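Small gears and the case for doing it by hand

By Agnese Kuusk

I have spent a fair part of my working life putting small gears onto small pegs, and I think more people should have to do it. I don't mean as a punishment. I mean that anyone who designs a gearbox, buys one, or writes the parts list for one should sit down at a bench for an afternoon and put a planetary stage together with their own fingers.

For readers who haven't met one, a planetary stage has a central gear called the sun, a set of smaller gears around it called planets, and a ring gear around the outside with teeth facing in. The planets sit on a plate called the carrier. You find the arrangement in cordless drills, winches, bike hubs and the motors that raise and lower blinds. It packs a lot of reduction into a short length, and when it's built properly it runs for years without anybody thinking about it.

Building it properly is the part I want to talk about. At Zaugg, where I started, we rebuilt winch gearboxes for farm and marine customers. I was put beside Manee Meesuk, who had been on the bench longer than anyone else there. She gave me a carrier, a tray of planets and a rag, and went back to her own work. I learned most of what I know from her over the next few years, mainly by being handed things back.

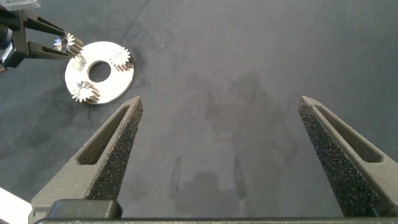 The first thing she handed back was a stage I had forced. One planet had stopped a little short of the plate and I had pushed it the rest of the way with my thumb. It went down, and I thought that was the end of it. She turned the sun gear and gave it to me to feel. There was a catch in it, very slight, once each turn. I had picked up a burr on the bore and driven it along the peg. The repair took longer than the whole job should have.

A gear on a clean peg goes down under its own weight or close to it. If it stops, something is in the way: a burr, a bit of grit, a tooth sitting on top of another tooth. Pushing hides which one it was. You take the gear off, look at it, wipe it, look at the peg, and try again. If it's teeth, you rock it a hair to one side and it drops. None of this is difficult and all of it takes patience, and I've met good machinists who don't have the patience.

My complaint is that the people who decide how these parts are made often haven't felt any of that. The drawing gives a peg diameter and a bore diameter and a clearance between them, and on the drawing every edge is perfect. A chamfer on the end of the peg costs very little. It gives the gear somewhere to start and saves the fitter from hunting for the hole. I've worked on carriers from three suppliers in the same month and only one had bothered. You could tell which it was with your eyes closed.

The Ustetti hoist is the one I bring up when people think I'm exaggerating. It is a decent machine. The carrier in the first model had square-ended pegs that stood just below the height of the gears, so there was no way to see whether a planet had gone all the way home. We kept a feeler gauge on the bench for that job alone. The second model had chamfered pegs and a step you could see, and the gauge went back in the drawer. Somebody had evidently sat down and built one.

The bench itself matters more than people expect. I like a dark, matte surface under small metal parts. A bright gear shows up on it and so does a curl of swarf. White laminate looks clean in a brochure and it throws light back in your face, and a steel top marks the parts and lets them roll. I paid $237 for the mat I use now, which my husband thinks is ridiculous, and I would buy it again.

Trays matter too. Planets from one stage should stay together. On a rebuild they have worn in as a set, and swapping one in from another box can put the load on a single gear. We used muffin tins at Zaugg. At Hunedel, where I went next, there were proper moulded trays with lids, and they were no better than the muffin tins except that you could stack them.
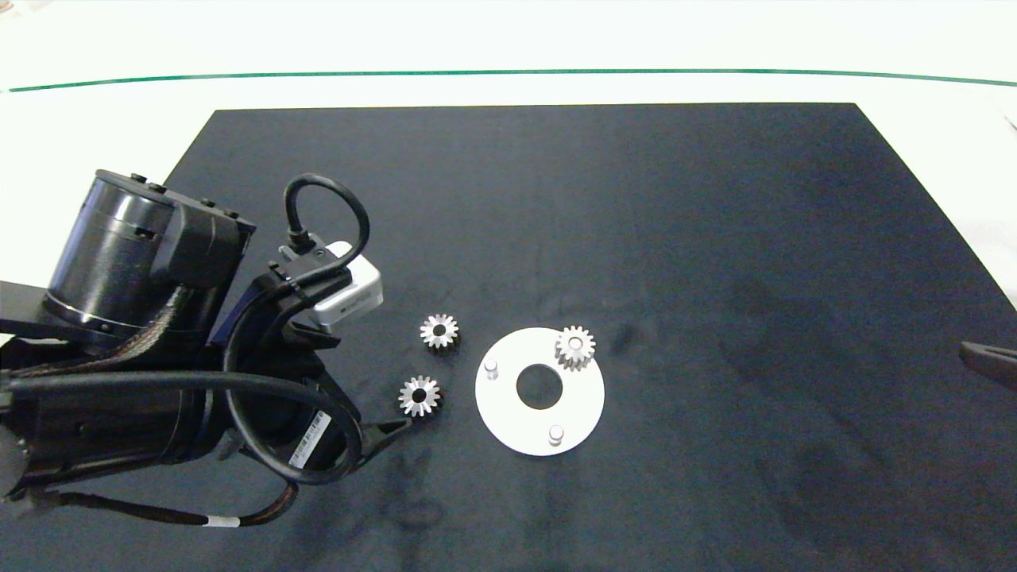 Doesn't all this slow the work down too much to be worth paying for?

It slows down the first 500 gearboxes, and after that the hands know what they're feeling for and the time comes back. The slow part is learning, and a shop that won't pay for learning pays for returns.

I kept my own tally at Hunedel one winter. The stages that came back noisy were nearly all ones that had been built in a hurry near the end of a shift. I did some of them myself. My supervisor wanted a new grease. We tried a tub of Stidotum, and it was fine grease, and the noisy ones stayed noisy until we stopped starting new boxes in the last half-hour.

I'd like to see the apprentices' course put this back in. When I did mine there was a full week on fits, done with real parts, and you had to judge a sliding fit by hand before you were allowed to measure it. I'm told it's now an afternoon and a video. The video is well made. It can't give you the feel of a gear that has gone down right, and that feel is what the customer is paying for.

Manee retired in September. She left me her rag tin and a box of odd planets she had been saving for practice, and I have the new starter working through them now.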